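# Why is a stool so strong when it is so light?

Have you ever lifted a plastic stool with only one hand? Even a small child can do it. But then a big grown-up comes and sits on it, and it does not break. How is this possible?

The secret is on the side that we normally never see. To find it, you must turn the stool upside down and put it on a table, with the legs up in the air.
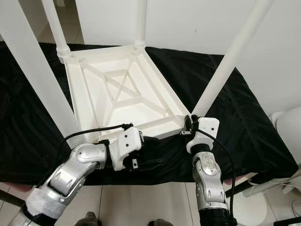 *Havcombe Children's Workshop, Department of Everyday Things*

Look at the underside of the white seat. It is not flat like the top. There is a raised edge which goes along the outside, and thin walls stand up between the edges. We call these thin walls **ribs**, the same word as for the bones in your chest. In the middle, the ribs cross each other and make a big X.

## What do the ribs do?

Take a sheet of paper and hold it at one end. The other end falls down, because flat paper bends very easily. Now fold the same paper in a zigzag, like a fan, and hold it again. It stays straight! You did not add any paper. You only changed the shape.

The ribs help the seat in the same way. When you sit down, your weight pushes on the seat and wants to bend it. A rib stands on its thin side, and in this direction it is very hard to bend. The X also carries a part of the push from the middle out towards the corners, where the legs are.

Between the ribs there are hollow places, a little like small rooms without a roof. If we filled them all with plastic, the stool would be heavy and it would cost more to make.

## And the legs?

The legs of this stool are tubes, and they lean outward a little. When the feet stand wider than the seat, the stool does not tip over so easily. You can feel this with your own body. Stand with your feet close together and ask a friend to push your shoulder softly. Then stand with your feet apart and try again.

## Try it: a paper bridge

You need 2 sheets of paper, 2 piles of books and 21 coins of the same size.

1. Put the piles of books 6 centimetres apart.
2. Lay one flat sheet across the gap. Put the coins in the middle, one after another, until the bridge falls. Write down your number.
3. Fold the second sheet in a zigzag and lay it across the gap, so that the folds go from one pile to the other.
4. Put on the coins again and write down the new number.

After this, turn over other things at home, for example an empty plastic crate or the lid of a storage box. Ask first if it belongs to somebody else! Draw the pattern of ribs that you find. Some have an X, some have squares, and some have a honeycomb.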